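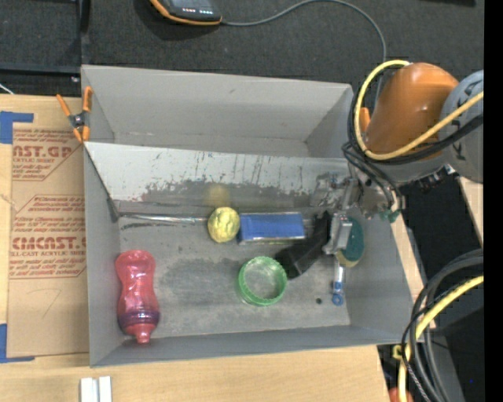

4. Loading the bin and running a pick trial

Ikitville Robotics Club, bench guide. Maintained by Kiran Goel.

4.1 Check that the bin is clamped to the table. The old guide called the clamp optional. Ignore the old guide.

4.2 Scatter the objects by hand. Do not arrange them. Last season's 66 good picks in a row came from a neatly spaced bin, and I don't count them.

4.3 Set arm speed to 20 percent. The menu goes higher and members will tell you it's fine.

4.4 Press Start on the pendant and keep your other hand near the stop button.

CAUTION: Keep fingers out of the bin while the arm is enabled, even if it looks parked.

4.5 Log every attempt, including drops. A log with no drops will be sent back.

Note: Clear and shiny items give the Bruler software trouble. Version notes claim this was fixed after 2,000 test grasps. We have yet to see it on our bench.

Note: Umesh Bhatia believes recalibrating before each trial helps. Try it if you have time, but write down which trials had it and which didn't.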